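Practice Pads Deserve a Budget Line
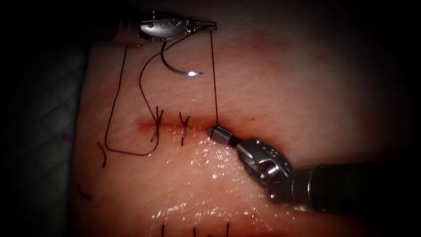 Suturing practice on a synthetic tissue pad, with a short horizontal incision and black thread.

Training labs spend freely on instruments and almost nothing on the material being sewn. I think the proportions are wrong. A pad is a consumable with a working life, and most labs ignore that life until the surface is shredded.

The usual argument for cheap pads is that knot tying is a hand skill and the substrate is secondary. That holds for the first few throws. It fails once tension matters. A strand pulled taut against a soft edge loads that edge, and a trainee who practices on a pad that is too stiff will never see the lip deform. The same trainee then pulls too hard on something that tears.

At the Skuvura teaching lab we logged 3,314 closures over one academic year, beginning in October. Pads were retired after 12 incisions each. Before that rule, pads stayed on the bench until someone complained, and scores for even spacing drifted down with pad age. Old needle tracks guide the next needle. A learner on a worn pad is partly following the previous learner.

My proposal is modest. Set a fixed incision limit. Write the count on the back of the pad. Keep no more than 4 incisions open at once, spaced so that one closure does not pull on its neighbor. Buy thread and pads on the same order, in matched quantities.

Objections about waste are fair, and a used pad can still serve for needle-handling drills. It should not be used for assessment.

Brostine Skills Review | Contact the editors | © Brostine 2018 | Back to top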